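Tremblay Home Study Lighting Project
Second progress report to the Ostby Fund
December 23, 2020
Prepared by Ilari Mustonen, project lead

Summary

The grant pays for desk lamps and short home visits for school-age children in the Tremblay district who do homework in poorly lit rooms. By the end of this reporting period 87 households had received a lamp. We are on budget and two weeks behind on visits.

Lamps

We give out small desk lamps with a bendable neck, because most families have one table that is used for meals, homework and everything else. The lamp has to aim low, stay put and be easy to move out of the way at dinner. Clip-on models were dropped after the first period. They did not grip thick tabletops, and several came back with cracked clamps.

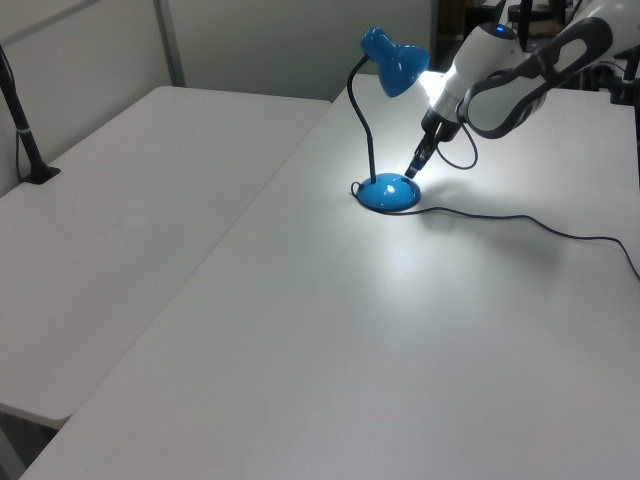 Distribution

Lamps were handed out at the Flokov branch library and at two school offices. Pickup by appointment worked better than the open afternoons we tried in the fall, when people had to wait outside. Families without a car were served by delivery, and 16 of the 87 lamps went out that way. Delivery costs more per household than we planned for. The difference was covered from the printing line, where we spent less than expected.

Each lamp goes out with a bulb and a one-page sheet on where to place it. The sheet is now also in large print. We ask parents to set the lamp on the side opposite the child's writing hand and to keep the shade below eye level.

Home visits

Visits were moved outdoors or to the phone for most of the period. We completed 25 phone check-ins. The most common complaint was glare from shiny tabletops, followed by cords that were too short to reach the outlet. We now tell families to turn the shade further down and slide the base back until the bright spot is off the page. Extension cords were not in the original budget, and we ask the Fund to approve them as an eligible cost.

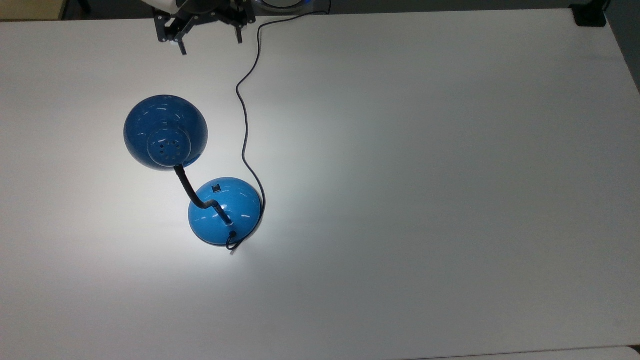
Spending

Supplies and delivery together are within the approved total. The second invoice from Fidetti, our supplier, arrived after the books were closed for this period and will appear in the next report. No staff hours were moved between lines.

Plans for the next period

In January we will restart the delayed visits, beginning with the households we have not been able to reach by phone. The Flokov branch has agreed to keep storing our stock through the spring. We will also send parents a short survey on homework hours and eye strain, and attach the results to the final report.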